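Vunmont to charge deposit on takeout plates and bowls from 1st July

Cafes and takeout counters in Vunmont will have to offer customers reusable plates and bowls under a deposit program approved by the town council this week.

The rule applies to any food business with more than 21 seats, as well as to all vendors at the Bonen Street market. Smaller places can join if they want to. It takes effect on 1st July.

Customers who choose a reusable plate will pay a deposit of $5 and get it back when they return the plate to any business in the program. Disposable containers will still be allowed, but they will carry a charge of 25 cents each, which the business keeps.

The council voted for the measure after a trial at the market in April. Vendors there handed out 1,000 plates over the course of the month, and most came back within a few days, according to a report presented before the vote. The report said the main problem was storage. Several stalls had no place to keep returned plates until they could be picked up for washing.

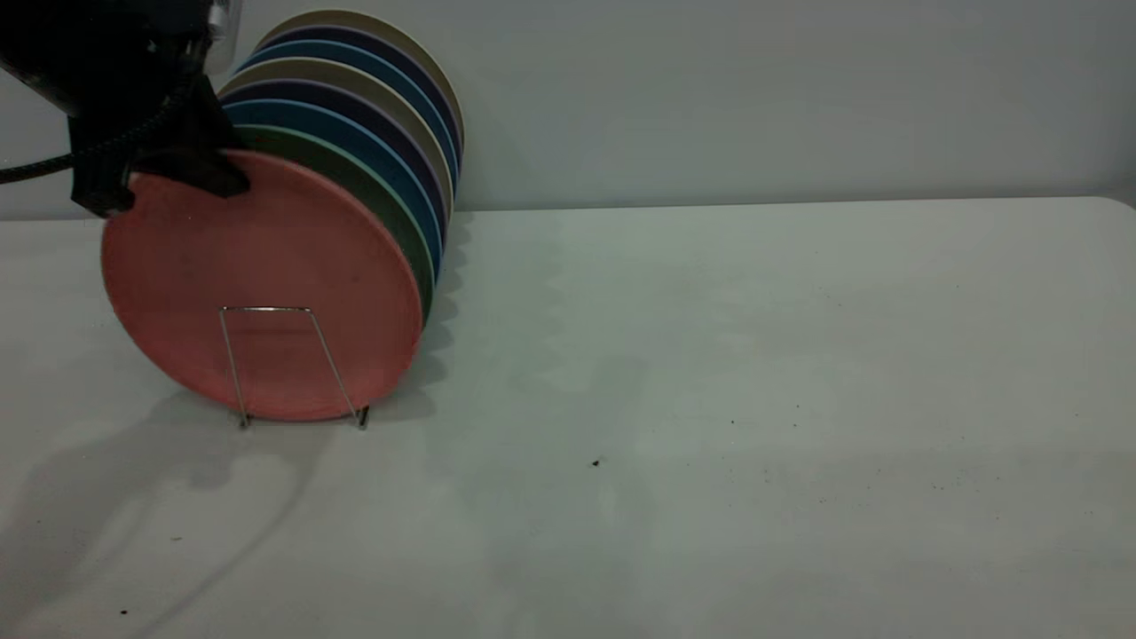 Washing will be handled by Bestitz, a dishwashing company based on the east side of town that already serves two school cafeterias and the county hospital. Its trucks will pick up used plates each evening and bring back clean ones before opening time the next day. Businesses with their own commercial dishwashers can do the work themselves and skip the pickup fee.

The fee drew most of the complaints at the meeting. Owners of two sandwich shops told the council that they run on thin margins and do not have room for another monthly bill. One asked for the start date to be moved to the fall, when the summer crowds are gone. The council turned that down but agreed to waive the pickup fee for the first three months.

Usman Bakery, which took part in the trial, said it plans to stay in the program. The bakery told the council that it had spent less on paper goods during the trial, but that its counter staff needed extra time at lunch to handle deposits - mostly because customers had questions.

Plates that come back chipped or cracked will be taken out of use, and the customer will still get the deposit back. Plates that are never returned will be replaced using the unclaimed deposits, which will go into a separate town account.

Town inspectors will not issue fines during the waiver period. After that, a business that does not offer the reusable option will get a written warning first, then a fine for each further violation.

Sign-up forms are available at the town clerk's office and on the Vunmont website. Businesses that need help finding storage space can ask for a site visit when they apply.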